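4.2 Loose items and the wall-storage hypothesis

The claim under test in this section is a familiar one from the home organisation literature: that raising storage off the work surface and onto the wall keeps the surface clear. Effiong and Espinoza call this the vertical dividend, and it has been repeated in trade catalogues often enough that it is now treated as settled. We do not think it is. The original argument rests on households photographed on the day the storage was fitted, when everything the residents owned had just been put away by somebody with an interest in the result.

Our own material is less tidy. The diary portion of the study produced 3608 entries from 56 households, each entry recording what was on the main desk or craft table at the moment the respondent sat down to write. Respondents were asked not to clean up first. Some plainly did, and Taipe's coding notes flag a cluster of entries in which the table is described as bare in language that would suit a real estate listing. We left these in. Removing them would have favoured our reading of the data, and we had already been accused of that once, at the April workshop.

Pens, markers and coloured pencils were the most troublesome category to code. They are small, they are used in bursts, and they come apart. A book left on a table is one object with one home. A marker is a barrel and a cap, and the two are frequently recorded in different places. The first version of our codebook, adapted from the Vakell household inventory, had a single line for writing instruments and no way to enter a cap on its own. Paucar revised it after the pilot, adding a separate code for detached parts, and Figure 7 shows the sort of surface that the earlier version could not describe.
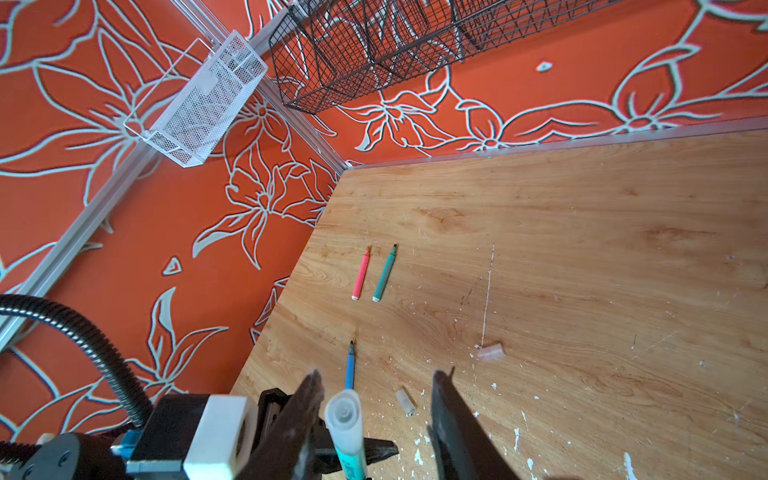
Figure 7. Corner work surface with wall-mounted wire baskets. Three markers and two small caps lie on or over the wood-grain top. Coded under the revised scheme as writing instruments (loose) and detached parts.

The difficulty for the vertical dividend is that baskets of this kind can be fitted directly over the table, within easy reach of a seated adult, and the small items may still be out. Effiong and Espinoza would answer that a single observation proves nothing, and they would be right. A surface recorded in the middle of a colouring session is supposed to have markers on it. What we object to is the reverse inference, in which a clear surface recorded at one moment is credited to the basket above it. The same standard ought to apply in both directions, and in the published work it has not.

There is also the matter of mesh. Wire baskets are favoured because the contents can be seen from below, but several respondents complained that thin objects slip through the grid or end up poking out of it. Cusi, who conducted the follow-up interviews, was told more than once that the pens had been moved to a mug within a week and that the basket now held mail. One father described the arrangement in his daughter's room as "a very nice shelf for stuff we don't use." We quote him with some caution, as he had also paid for it.

Surface wear was recorded where respondents mentioned it, on the theory that scratches and chips would mark the parts of a table in heaviest use. We now have doubts about this measure. A scratch has no date on it. Older tables, second-hand tables and tables that had been through a move all scored high regardless of present habits, and we have dropped the wear index from the main model. It is reported in the appendix for anyone who wants to argue with us.

None of this shows that wall storage is useless. Households that fitted it said they liked it, and liking a room is a reasonable thing to want. But the supposed effect on loose small items is not visible in our diaries once household size and the age of the youngest child are included, and we could not recover it by splitting the sample. Whether a lidded tray at table height would do any better is taken up in Section 4.3, where the evidence is, if anything, thinner.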